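Castel electric steamer pot: four buns, if they're small

I put off buying an electric steamer for years on the grounds that I own a saucepan. Then the saucepan's bamboo insert went mouldy over summer and Umley had the Castel on the shelf, so I gave in. Bought and reviewed 17 April 2022, updated in May after more use.

The box talks it up as a family appliance. I don't know whose family. The stainless basket is a decent bit of metal, shiny, with a rim that shows every fingerprint, but it holds four buns in a diamond and then it's full. Five is possible if you don't mind tearing them apart afterwards. My old bamboo set stacked. There is no second tier for the Castel, at least not at Umley, and the Briem model that does have one costs nearly twice as much.

Heating is fine. From cold tap water it takes longer than the booklet claims, and frozen pork buns need a full 20 minutes whatever the dial suggests. I tried 15 once and got a cold centre. Chilled ones are done sooner. The tray lets condensation drain well enough that I've stopped using paper under buns, though fish leaves bits in the holes and you'll be at them with a toothbrush.

Now the lid. Glass, metal rim, a few vent holes, and a small white knob that I can't get a proper grip on with an oven mitt. There's nowhere to park it either, so it goes flat on the bench and takes up as much room as the dinner plate. Allow for that if your kitchen is small. Between pot, lid and plate I lose most of a table.
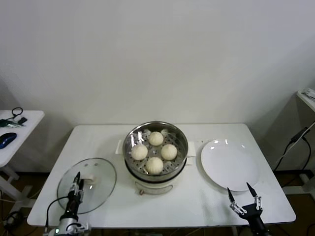
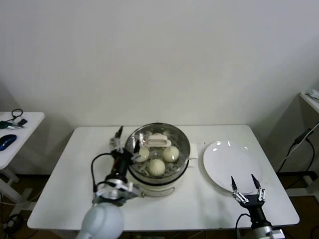
Cleaning is a wipe for the pot and a wash for the basket. The white body worries me a bit for the long term, as I've never owned a white appliance that stayed that colour. The side handles are all right to carry it by when it's cool. I wouldn't move it with water boiling.

The warranty is 2 years, on paper. I emailed Castel about a spare lid and have heard nothing.

Would I buy it again? At full price, no. On special, for one or two people who eat a lot of buns and dumplings, maybe. If you've already got a saucepan and a dry cupboard to keep the bamboo in, I'd stick with those.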